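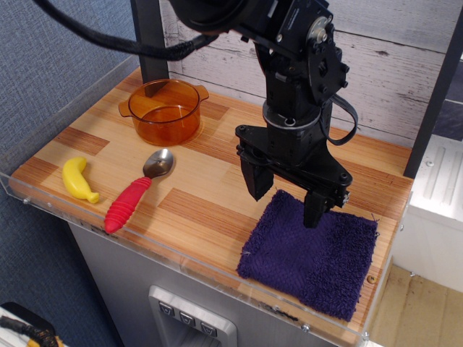 About Fullness

Fullness is a home skills school. We teach the ordinary jobs of running a household: folding and putting away, setting up a kitchen, looking after linen, and clearing a table so it can be used for the next thing. We run short courses for adults and a separate program for children and their parents.

We opened in January with one course and 9 students. The school now offers six courses, and 155 people have finished at least one of them.

Where we are

Our rooms are on the upper floor of the Prakeck building, above the fabric shop. The entrance is at the side, next to the bike racks. There is a lift. The large room is used for linen and laundry and the small one for kitchen work. Both have long benches at standing height, and stools are available for anyone who would prefer to sit.

What we teach with

Students practise on everyday things. Towels come first. Terry cloth is forgiving to fold and shows straight away when the edges are out of line. We have towels in several colours, including purple, and we keep using them after the edges start to fray, as the ones in most people's cupboards have done the same. Loose threads get trimmed, not pulled.

The kitchen courses use ordinary pots and utensils. For the children's program we bring out plastic pots and toy food, such as a yellow banana, so that sorting and putting away can be practised without anything being spoiled or broken. Parents are welcome to borrow a set for the week and return it at the next class.

Our courses

Linen Basics covers towels, sheets and pillowcases, with one session on fitted sheets alone. Bring a towel from home if you like.

Kitchen Order is about cupboards, drawers and bench space. Students draw up a plan of their own kitchen and work from it.

Small Hands is for children aged six and over with a parent or carer. Sessions are shorter and most of the time is spent at the table.

Moving House deals with packing and labelling, and with what to unpack on the first night.

The Walczak Course is our longest. It is named after the folding method it teaches, in which every item is folded to the width of the shelf it will sit on.

Repairs and Mending was added this year and covers hems, buttons and worn towel edges.

Fees and bookings

Each short course costs $176, with materials included. The Walczak Course is priced separately and can be paid in instalments. Bookings are made through the form on our contact page. If a class is full, leave your details and we will write to you when a place comes up.

Our supplier

Shelving and storage tubs for the classrooms come from Grondetti. Students can order the same items through us at the school's price. We don't take a commission.

Page last updated 2022-07-16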